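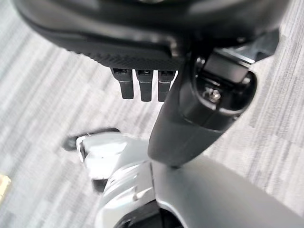
Attachment 1: black robotic hand, close up

Ticket: Badge records missing after import, Allmont Scouts
Opened by: Francine Gill
Opened: Feb 8, 2024
Product: Cutumus membership records
Status: Solved

Hi all! I look after the badge records for the Allmont groups (Cubs, Scouts and the older Explorers) and I've got myself into a bit of a pickle. We moved from our old spreadsheet to Cutumus last night and I uploaded the whole thing in one go, 484 young people, one row each, with their badges in the columns after the name. The upload bar went all the way across, I got the green message, I went to bed happy. This morning I open the member list and there are 200 names in it. The rest are just gone!

What I've tried so far:

Logged out and back in. Same.

Different browser. Same, though the font is nicer.

Uploaded the file again. Now I still have 200 members, but a bunch of the Cubs have their swimming badge twice, so please don't do what I did.

Looked in Archived Members in case they'd landed there. Only one person in it, and he moved away years ago.

We have our spring camp at Groen in April and the leaders need to know who has done the camping skills badge and who hasn't, so I'd love to get this sorted before the sign-up forms go out. I still have the old spreadsheet, safe and sound in two places.

Francine

Reply from Genalyn Dela Peña, Cutumus support

Hi Francine, thanks for all the detail, and for keeping the spreadsheet! Your members aren't lost. The member list has a display limit, and on new accounts it's set to 200 per view with no second page until you switch paging on. Go to Settings, then Lists, and tick "Show pages." Then tell me what total you see at the bottom.

The doubled badges are a separate thing and I'll come to those next. Please don't upload again for now.

Genalyn

Update from Francine

Oh my goodness, there they are. I ticked the box and the total says 484. I could have sworn I'd looked in every menu, but I hadn't looked in Lists at all (I thought that was for mailing lists).

So, the doubles. I went through the Cubs with a cup of tea and found 32 with the swimming badge showing twice. I haven't found any other badge doing it, and the Scouts and Explorers look fine to me. Can I delete the extras by hand or will that take both of them away? I tried it on one boy and lost my nerve at the "Are you sure?" box.

Reply from Genalyn Dela Peña

Good call stopping there. Deleting from the member's page removes the badge completely, both copies. I looked at your two uploads and I can see what happened. In the first one the column was headed "Swimming" and in the second it was "Swimming " with a space on the end, so the system read it as a different badge with the same name. Did you open the file and save it between uploads?

Update from Francine

I did! I fixed the spelling of somebody's last name and I must have leaned on the space bar in the wrong cell. What a silly thing. How do I get rid of the spaced one?

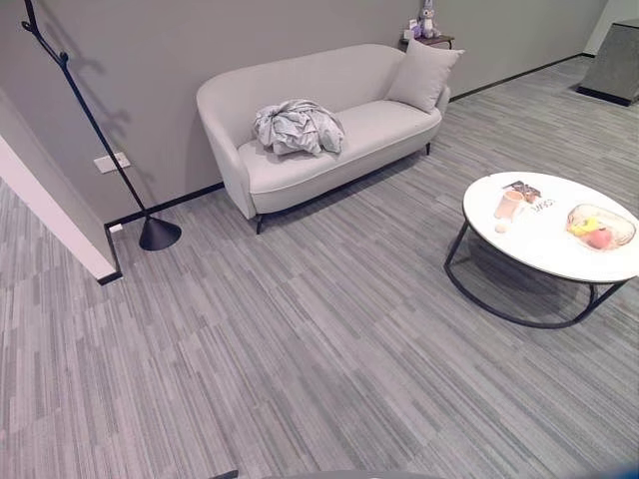
Can I remove the extra badge from everyone at once without touching the real one?
Go to Badges, then Badge Types, find the second Swimming entry and choose Merge Into, then pick the first one. Members who have both will end up with one, and the earlier award date is kept.

Update from Francine

Merged! It took a second or two and then I had to refresh the page. I checked all 32 Cubs and they've each got one swimming badge now with the right date on it. I also changed the leftover heading in my spreadsheet so it can't bite me again.

One more thing while I have you. When I print the badge list for the award evening it goes onto our Trendska labels, the sheets with 40 to a page, and the longer badge names run over onto the next label. "Emergency Aid Stage Three" is the worst of them. Is there a short name setting someplace?

Reply from Genalyn Dela Peña

There's a field called Print Name on each badge type. Leave it blank and the full name prints, fill it in and your short version prints. It only changes labels and certificates, and the member's page keeps the full wording. Do one test sheet on plain paper first and hold it up against the labels.

Update from Francine

Went with "Em Aid 3" and it fits with room to spare. The leaders have their camping skills list for Groen too, so I'm happy for this to be closed. Thank you so much Genalyn!

Ticket closed by Genalyn Dela Peña. Fix: list paging switched on, duplicate badge type merged, print names added.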